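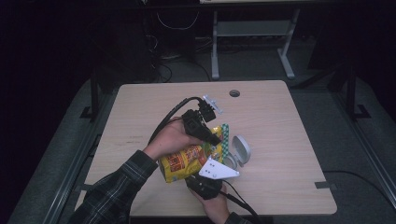
Table and Bench Safety Check - Pusmont Shared Workroom
Sheet 6, walk-through with comments

Great round this month! Most of the tables are in lovely shape, and the few things left over are quick fixes.

1. Tabletop surface clean, no splinters or raised grain
OK. The light wood tops wipe down beautifully. Keep using the mild Clalia soap and go easy on the water.

2. Edges and corners
OK, with a comment. On the square table with gray tape at the edges, press the strips down with a thumb at the start of each shift. If an end lifts, replace the whole strip - a patch over a patch always catches a sleeve.

3. Cable hole
OK. Small round hole near the far edge of the square table. Keep crumbs and wrappers out of it, please!

4. Cables
FOLLOW UP. Anything that runs off the side of a table needs enough slack to reach the floor without pulling, and must stay out of the walkway. Check for loops near hands and cuffs before starting. Clips are in the Kälin drawer, top left.

5. Sleeves and cuffs
OK. Flannel is fine and I'm all for it in December, but button the cuffs or roll them up when working close to moving parts or cords.

6. Snack bags and small packages
OK, with a comment. Crinkly bags are fun to work with, and they also split at the seam when squeezed. Look each one over before use and toss any that leak. Nothing that has been handled on the tables gets eaten afterward, even if it's still sealed.

7. Table load and wobble
OK. Tested with the 64 lb box at each corner. Table 687 rocked a little until we turned the back foot half a turn, and now it's rock solid. So satisfying.

8. Lighting
OK. Reading at table height was over 300 lux everywhere, including the corner by the Lullano shelves, which used to be gloomy. Big improvement!

9. Walkway and exit
OK. Clear at 8 a.m. and again at closing.

Still open: item 4, cable clips for two tables. Recheck before the next sheet goes up.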